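I've finally sat down with the budget for next year's grippers, a pot of tea and the good biscuits, and I thought I'd write it all out here while it's fresh. A few of you asked how a group our size plans for this stuff. The short answer is slowly, and with a lot of crossing out!

We started with a wish list that would have made a bank manager weep. Larasati Sopacua (who is far better with a spreadsheet than I'll ever be) went through it line by line and asked what each thing would be doing on an ordinary Tuesday-ish sort of day. Mostly the answer was household work: towels, bedding, small clothes, the fiddly soft things. So the hand-held units stayed at the top and the second arm slid down to "maybe in December", where it has been sulking ever since.

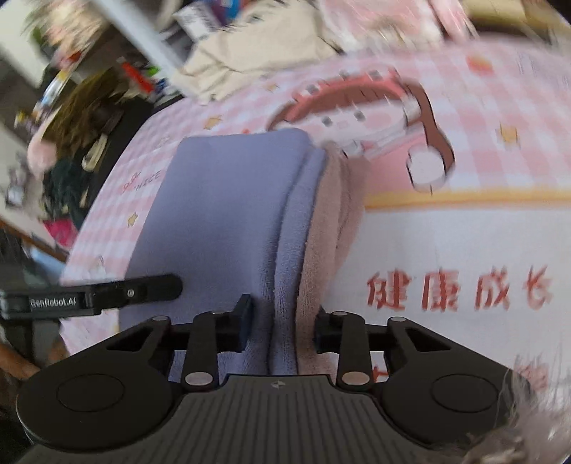
The quote from Trendik came in at $1362 a unit, with a spare set of finger pads for another $61. I'd underlined the big number and skipped straight past the little one, and it was Eoin Ó Súilleabháin who rang me to say, gently, that pads wear out and I'd want to look at that line again. He was right, bless him. Soft goods are kinder to pads than crockery, but we go through a lot of folding in a week, and so I've put $500 aside for pads, pins and screws. If we don't spend it all, lovely, it can go towards storage.

Metano offered us a refurbished unit for $709, and I went back and forth on that one for ages. It's tempting! But the warranty is short, the parts are a different pattern, and I could see us keeping two drawers of spares with the labels forever falling off. I've said no for now, though I did ask them to let me know if a matching pair turns up.

The other thing I'd left out completely was freight. Please put freight in your first draft, even as a guess, and the cost of a decent padded case as well. Our last delivery arrived with a dented corner and it took me three weeks of emails to sort out.

Next job is ringing Liem about lead times, and then Larasati gets the final version to pull apart before we order.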